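Stone sealer

Print this article
E-mail this article

A stone sealer is a liquid put on marble, granite, limestone and similar materials to slow down staining. Most of the products sold for home use are of the penetrating kind, meaning that they soak into the small pores of the stone and leave little or nothing on top. A second kind, the topical sealer or coating, dries to a film on the surface. Sellers often use the one word for both, and a good part of the confusion over what sealers can do comes from that.

Claims and evidence

Penetrating sealers do slow the uptake of water and, in some formulas, oil. How long the effect lasts is much less certain. Labels promise anything from a single year to "lifetime" protection, and few of them say what test the number came from. The Pralis line, sold through kitchen and bath showrooms, was advertised for 11 years on any polished stone. The published support for this was a water-drop test on 6 sample tiles, none of which had been in use in a home. A test on unused tiles says little about a counter that is wiped down every day.

The claim that a sealer makes marble "acid-proof" is weaker still. Marble is mostly calcium carbonate, and lemon juice, vinegar and many bathroom cleaners eat into it. The dull spots they leave are etching, a change in the stone itself, and a penetrating sealer does not stop it. Sales material tends to file etching and staining together under "damage," where the difference is easily missed.

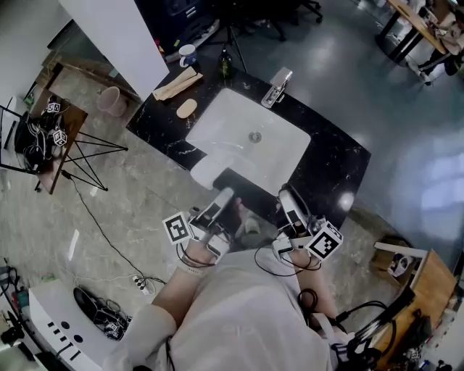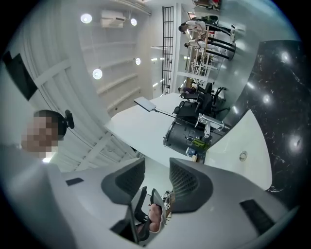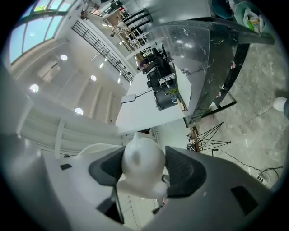

Bathroom counters are the usual example in advertising, though they are seldom exposed to the wine and cooking oil that the advertising talks about. Toothpaste, soap residue and hard water are the ordinary problems, and the last two mostly sit on top of the stone, where a penetrating sealer has no say in the matter. On a black marble top with white veining and a basin recessed into it, such as the one in the first picture, pale mineral deposits can be easy to see and are often taken for a failed sealer. Resealing over them does not remove them. The stone next to a counter-mounted faucet is a common place for such deposits, and the seam there depends on caulk, whatever has been brushed over the surface.

The water test

Guides for homeowners suggest leaving drops of water on the stone and looking for a darker patch afterward. It is a fair rough check on pale, porous stone. On dense black stone it is close to useless, as a darker patch may not show. Unathi Jacobs, in a short guide to stone care printed at Culcombe, objected that the recommended waiting time differed from one guide to the next and appeared to have been copied between them without anyone trying it.

Warranties

Sealing sold as a service, at the time a counter is put in, usually comes with a written warranty. The Vomesden contract, often quoted in trade discussions, ran to over 3,000 words and excluded etching, scratches, heat, "improper cleaners" and any stain left standing. Echevarría, a rival installer, offered a shorter paper with much the same exclusions. Neither firm has released figures on claims paid.

See also: Etching (stone); Caulk; Hard water

Print this article
E-mail this article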